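Free spins won't start on Stovura, what am I missing?

Kiran Dhillon
I joined Stovura on Thursday and I'm loving the Bernoddale slot, the music alone is brilliant! My welcome offer was 30 free spins, but when I open the game it takes my own coins instead. Do I need a code?

Mattes Stöcker
Same thing happened to me. Log out and back in, worked fine after that.

Teodoro Panganiban
Ooh, good choice of game! No code needed. Open your account page, tap Rewards and press Claim next to the spins, then launch Bernoddale from that same page (going in through the lobby uses your balance, which caught me out too). You get nine hours to play them once claimed, so pick an evening when you're free. Winnings sit in the bonus purse until you've staked 300 coins, and you can watch the bar fill up as you go, it's great fun!
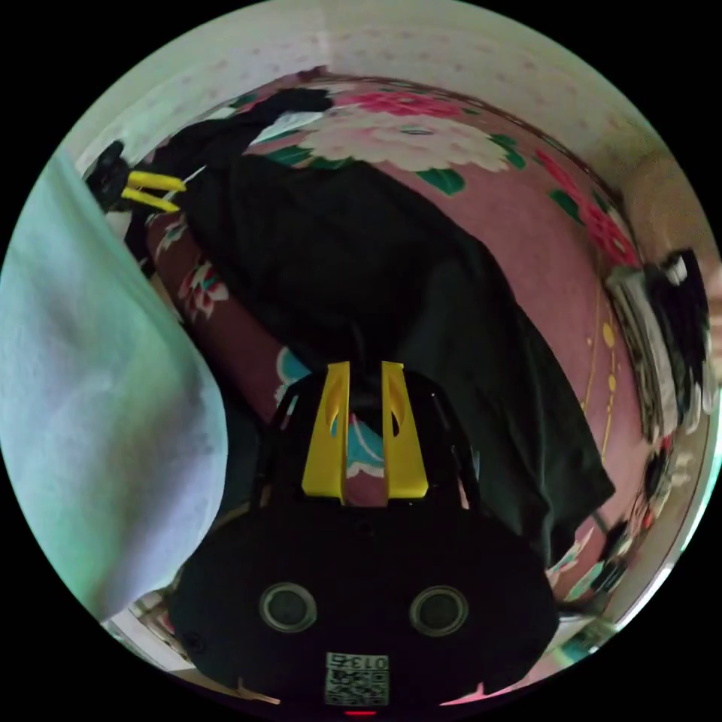
Pushpa Rawat
Forum helper

Teodoro has it right. Do set your daily limit before you claim, it's under Settings and takes a minute. And if you like Bernoddale, try Boron next, the bonus round with the 6 wilds is a joy!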